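June, bench notes, Sestum hand on trial

Second session with the Sestum hand on the loan arm. Khôi did the mounting, I did the log. Vendor sheet read again before starting. It says very little about thin, flat items, so those went on the list first.

Settings: grip limit left at the supplier default, approach speed cut to 280 in the config file (Lachlan had it higher, put it back when done). Re-zeroed the fingers after warm-up. Index finger came back with a small offset, same as last time. Have asked Prerholm, who are handling the trial, if this is a known fault or just our unit.

Item set for the page and pick tests: ruled notebook, plate, rope hank, flat box, paper cup. Cloth stays on the table for all runs so the friction figures can be compared with Morag's.

Page turn: 9 attempts planned, 3 start points on the right-hand page. Approach from above, fingertip down, then drag. Contact threshold is the setting I trust least. The manual gives one value for all fingers.
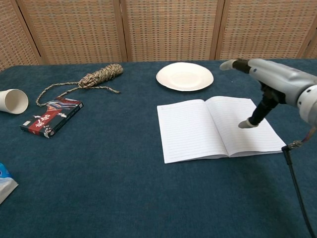

Fingertip over right-hand page, notebook open. Plate and rope behind.

To do:
- Dinesh to check cable slack at full reach
- ask for price of spare fingertip caps, sold in packs of 2
- rope last, once the offset is sorted
- Calum wants the Cukolari quote next to this one before we decide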